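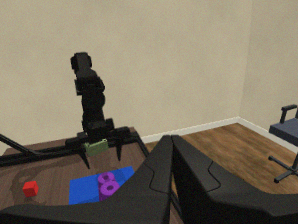

Posted 30 January 2025

I have worked the nesting bench at Jurnura long enough to have outlasted a conveyor, two label printers and a scheduling app that kept putting people on shift during their own vacations. So when the email went out in December saying that part of the bench would be "transitioned to a dual-arm workflow," I didn't panic and I didn't cheer. I printed it out and stuck it in my locker.

If you've never seen the job, we take loose cups, nest them by color and size, check them for cracks and send them down to Stojanovska, which is what everybody calls the long packing hall on the other side of the yard. On a good shift the bench gets through 2000 cups. There are 11 of us. It's dull, it's hard on the wrists, and I know people who have put kids through school doing it.

The arms are coming from a company called Skurik. The software that tells them what to do is called Murneso, and as far as I can tell it is the real product. Before anything gets bolted down in our building they work it all out in simulation, and we were called into the break room to look at the results on the big screen.

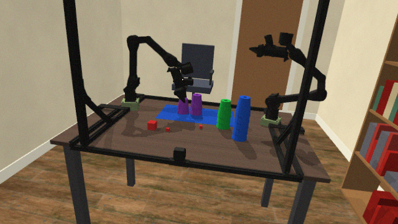
The simulated cell, with the left arm's gripper over the purple cups.

My first reaction was how clean it all was. The cups were upside down with plenty of room for a gripper to get at them. The green ones and the blue ones were already nested in their stacks. Ours come in a bin, tangled, some of them stuck together from static, and now and then one has a crack you only find by running a thumb around the rim. I asked what the arm does about cracks. The answer was that crack detection is "out of scope for phase one." So somebody still has to run a thumb around the rim. I asked who, and whether that person would be paid bench rate or the lower inspection rate, and that was out of scope too.

To be fair, the woman from Skurik was straight with us about speed. She said the arms would be slower than a person for a good while and that management knew it. What management likes is that arms don't call in sick. I believe her. I also notice that the slow months will land on us, since the order numbers for Stojanovska haven't changed and we'll be working next to a machine that is still learning its job.

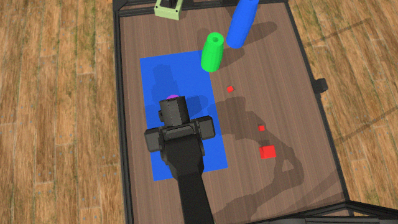 Break time is what worries me more than the layoff talk. Right now when your hands hurt you slow down, the person next to you picks up, and an hour later you do the same for them. No supervisor is involved. Put a machine in the middle of the bench and that stops working, because you can't trade off with it. And you'll be watching it for stoppages the whole time, which sounds restful until you try it. Looking down from over the table, with the arm reaching across the blue mat, you can see barely a sliver of the purple piece in front of it, and the arm's own shadow spreads over half the tabletop. Now imagine minding that for a full shift while feeding your own bin.

They have promised that all of us keep our jobs through the trial, which runs for three months. After that there will be "seven core roles." I can subtract. The other four are supposed to be offered retraining on Murneso, but when I asked how many Murneso jobs there would be in our building, I was told the support team works remotely.

I'd like to be wrong. If the thing takes the worst of the repetitive work and leaves us the checking, at bench rate, I'll write another post and say so. For now I've asked for the retraining offer in writing, and I've told the others on my side of the bench to do the same. The form is in the tray by the time clock, under the vacation requests.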